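Support ticket: two-arm snack sorting station, open day at Tarham
Status: open, waiting on Skondgate
Opened October 23, 2019
3 min read
Print | E-mail this page

Hello again, and thank you all for picking up the phone so quickly this morning. I promised to write the whole thing down while it's fresh, so please bear with me if I go on a bit.

We had a lovely turnout for the open day, almost 200 people through the door, and the station was easily the favorite. Visitors brought chips bags from the cafe and the arms put them into the basket. The kids would happily have stayed until supper!

The trouble started after the second group. The right arm would take a bag by its top edge, carry it over to the basket, and then stop and wait with the gripper still closed. The log on the Pastitz controller says "release timeout, code 115" each time. The left arm carried on as if all was well, which was at least polite of it.
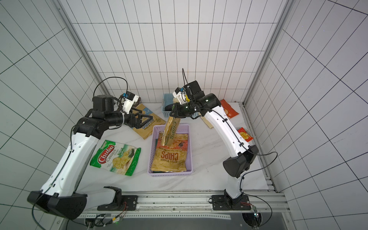 What we tried, in the order we tried it:

- Stopped the run and homed both arms. Fine for 3 bags, then the same code.
- Restarted the Pastitz controller with everything powered down first. No change.
- Swapped in the spare finger pads from the Uibo kit, thinking the old ones had gone sticky from all that handling. Seemed better, but the code came back before lunch.
- Raised the release wait from 2 seconds to 3. This got us through the afternoon with only one stop, and we've left it there for now.

I should add that the stiff bags gave us far less bother than the soft crinkly ones, in case that helps you narrow it down. The same program ran all day at the March demonstration without a murmur, but we only used boxes then.

Could you please tell us whether the longer wait is safe to keep, and whether there's a newer gripper file we ought to load? We have a school group coming and I'd so like them to see it running nicely. The full log is in the shared Tarham folder.

Warm thanks from everyone at the demo desk.

2 comments | 0 shares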